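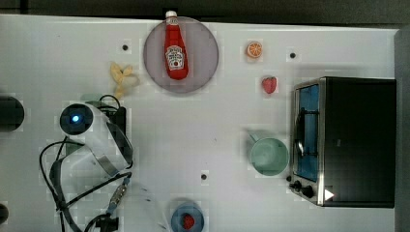 Play kitchen sets: questions we get asked

What comes in a play kitchen set from Okisach? Each rental set is a mix of play food, dishes and one or two bigger pieces, packed in a lidded tub. The food changes from tub to tub. Fruit is always in there, and a banana, an orange slice and a strawberry will fit on a small table next to a plate and a mug with room left over for a toaster oven. There are 56 pieces in the large tub and 39 in the small one.

How long can I keep it?
Two weeks. You can renew once online if no one else is waiting for that tub. The Galindo branch has its own waiting list, so check there if you picked up there.

What ages is it for?
Three and up. Some of the food pieces are small, and children under three put everything in their mouths. If you have a baby crawling around, ask for the Stuvis tub, which has only large pieces.

Do I have to wash everything before I bring it back?
Yes, please. Warm water and a little dish soap is enough for plates, mugs and hard food. Wipe soft pieces with a damp cloth and let them air dry. Do not use the dishwasher - the plates warp.

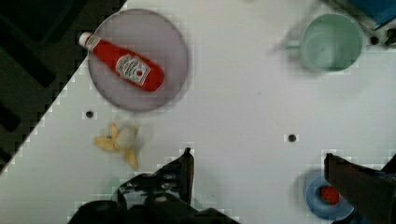
Stickers and printed labels need more care. Wipe around them and don't soak them. If one comes off, put it in the tub and we will glue it back on.

What if a piece goes missing?
Tell us when you return the tub. We charge 2 dollars for a food piece and more for pans and appliances. If it shows up later under the couch, bring it in and we refund the charge.

My child dumps everything out and walks away. Any tips?
Put out less. A plate, something to cook in and a few foods will keep most kids busy longer than the whole tub will. Leave the rest in a closet and swap a few things after a couple of days. A pan with a spatula gets used a lot, and so does a colander, even with nothing to drain.

Can I mix in real kitchen things?
Sure. Measuring cups and wooden spoons are good. Keep your own things out of the tub at return time, as we can't mail them back.
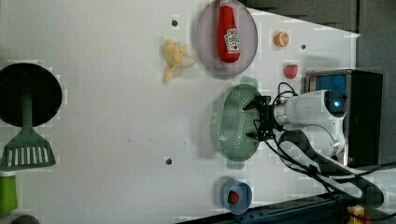
Yareli Ponce wrote in to say that her twins fought over the food until she gave each of them a plate and let them take turns choosing. She also suggests taping the packing list inside a cabinet door, so that cleanup doesn't start with a hunt for the list.

Can I donate play food?
Yes, if it is clean and not cracked. Leave it at the Ballside desk.

Page updated 21/09/2025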